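Memstead library drops late fees for good
1/3/21

I have some good news for anybody with a stack of overdue books by the bed (me, I'm anybody).
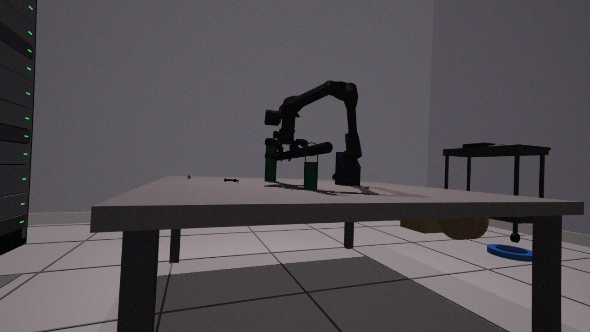

So do you still owe the money if your fines are from before the new year? Old fines are wiped out too, and you don't have to call or fill in a form to make it happen.

The Memstead library stopped charging late fees on Friday, and the Manwood branch did the same. It covers books, magazines, movies and the audiobooks on CD that I still check out for long drives. Before this, a late book cost you a little every day it was out, and once you hit the limit your card was blocked until you paid up. The library says 230 cards were blocked at the end of December, and every one of them works again now.

I went through the new rules so I could get them straight. Loans are still 2 weeks, and they renew by themselves unless another reader has put a hold on the book. If you keep something past that, you get an email. Keep it 65 days past the due date and the system marks it lost, and then you'll see the price of the book on your account. Bring it back in decent shape and the charge goes away! Lost and badly damaged books still have to be paid for, which seems fair to me.

The obvious worry is money. Fines brought in less than I would have guessed, and a good part of it went right back out in postage for the reminder letters. The gap this year gets covered by a $1,000 gift from Overgaard, the hardware store on the main street, plus whatever the spring book sale makes. After that it goes into the regular budget like everything else.

Manwood is a little different, so read this part if that's your branch. The building is still closed for browsing, but the pickup window is open in the afternoons and the return slot by the side door never closes. Returned books sit for a few days before they get checked in, so don't panic if yours still shows on your account. You won't be charged for the wait.

One more change, and I nearly missed it. The old online catalog has been swapped for a new one called Ruto. Your card number is the same but you have to set a new PIN the first time you sign in — mine took two tries. Saved lists from the old catalog did not move over, so if you kept a long one, you'll be typing it in again. I've started on mine already.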